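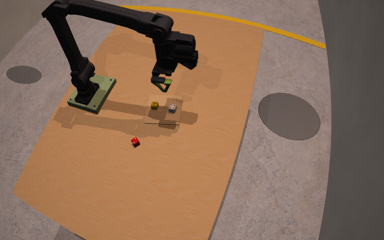
Auður Kárason replied to last week's posts that the salt figure on a loaf is meaningless unless you know how many slices people eat. Fair point, and it deserves a longer answer than I gave at the time. Thread on salt, bread and portion sizes follows.

1/ Start with units. UK labels give salt in grams. Some imported products, and most American recipes, give sodium in milligrams. To convert, multiply sodium by 2.5. A tin marked 400 mg sodium contains 1 g of salt. The two get mixed up constantly, including in leaflets that should know better.

2/ The adult guideline in the UK is no more than 6 g of salt a day, or 2.4 g of sodium. It is a ceiling. People read it as a target because it is printed next to things like fibre, where more is generally wanted.

3/ Children's limits are lower and change with age: 2 g a day from one to three, 3 g from four to six, 5 g from seven to ten. From eleven the adult figure applies. The percentage on the front of a packet is worked out for an adult, so it understates the share for a six-year-old by half.

4/ Now bread. The front-of-pack traffic light for salt turns red above 1.5 g per 100 g and green at 0.3 g or below. Nearly all sliced bread sits in amber. Shoppers see amber on every loaf on the shelf and stop looking.

5/ The amber band is wide. A loaf at 0.7 g and a loaf at 1.2 g get the same colour. Take a 44 g slice and four slices a day: 1.23 g of salt from the first loaf, 2.11 g from the second. The difference is 0.88 g a day, with no change in what anyone thinks they are eating.

6/ This is where Auður is right. Per 100 g is good for comparing two loaves and poor for working out a day's intake. For the second you need slice weight and slice count. Thick-cut slices can be half as heavy again as medium.

7/ We asked about this in the Flirstead food diary project. 257 adults, nine days each, bread weighed before eating. Small, local, and the people who volunteer to weigh their toast are unlikely to be typical. Treat what follows accordingly.

8/ That gave us 1,239 usable bread entries after removing the ones with no weight or no brand. The commonest fault was "1 slice" with nothing else. The second commonest was someone weighing the plate too.

9/ Of those entries, 92 were for bread from a bakery counter with no label at all. We left them out of the salt totals. Guessing a value from a supermarket loaf would have been easy and probably wrong, in a direction we couldn't predict.

10/ Auður again, this time by message: but surely the filling matters more than the bread? Often, yes. Two rashers of bacon or a thick slice of halloumi can pass the salt content of both slices underneath. Bread matters in total because it turns up at breakfast, at lunch and beside the soup.

11/ On taste. Salt preference does shift if the reduction is gradual, over weeks. A sudden cut tends to fail, and people make up for it with butter or pickle. If you bake at home, go down a little per batch. Dough with very little salt also rises faster and tears more easily, so shorten the prove.

12/ On salt substitutes. Most replace part of the sodium chloride with potassium chloride. Suitable for many people, but not for anyone with kidney disease or on certain blood pressure medicines – ask a pharmacist or GP first. This applies to bread made with them as well.

13/ Sea salt, rock salt and the pink kind are all sodium chloride for this purpose. Coarse flakes weigh less per teaspoon because of the air between them. Weigh for weigh, there is nothing in it.

14/ Practical version. Compare loaves per 100 g. Weigh one slice of whichever you buy, once, and write it on the bread bin. Multiply by what you eat on an ordinary Tuesday, toast included.

15/ Someone has asked for the diary sheet. It is one page, A4, with a column for weight and a column for brand. I'll post it when I have fixed the spacing on the evening section. Breakfast cereal next, where the salt range is wider than I expected.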